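3.2 Objects and table layout

The tidying tasks were drawn from things that people hang up, stand up or put away at the end of a day. We wanted objects with a clear resting state, so that two raters looking at the same tabletop would agree on whether it was in order. Stands suit this purpose well. They have a base that should sit flat, and they usually have a place where something else belongs. All tabletop sessions used a light wooden table.
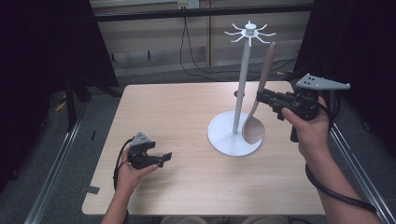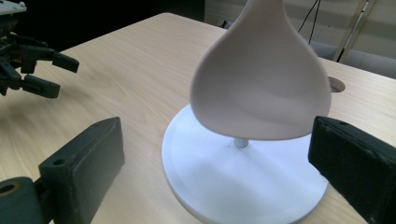

Figure 4. Objects on the tabletop. First picture: a white utensil stand with curved hooks and a wooden spoon leaning against it. Second picture: a white lamp-shaped object on a wide round base.

Each object was given a short name in the Giniva list, which we used for all labels and rater forms. The names describe what a person would call the thing at home and leave out maker and model. Where a thing could reasonably go by more than one name, the list gives a main name and the others point to it. Raters were free to write in a new name, and these were merged into the list at the end of June.

A layout was counted as tidy when every base was flat on the table, no object overhung the edge, and any utensil that came with a stand was hanging from it. A spoon propped against its stand was scored as partly tidy. This middle grade was added after the first round of ratings, when raters split on leaning objects more than on any other case. Some saw the spoon as put away, as it was touching the thing it belonged to, and others held that a stand with hooks is only in use when the hooks are.

Spoons brought out a second problem. In the Lencho kitchen set, several had flat handles with no hole or loop, and these could not be hung on a thin hook at all. For such spoons the raters were told to accept a nearby jar as the resting place. We kept them in the set, as real kitchens contain plenty of utensils that do not fit the storage bought for them.

Lamps and similar objects had no partner item. They were scored only on where they stood and whether they were upright. A lamp near the middle of the table was marked down if it blocked the space set aside for the Camell tray, which held the small items in the longer layouts.

The full set of ratings contains 4000 entries. Each layout was seen by 2 raters, working separately, and cases where they disagreed went to a third. Raters stopped for a break after every 20 layouts. The treatment of disagreements is given in Section 3.3.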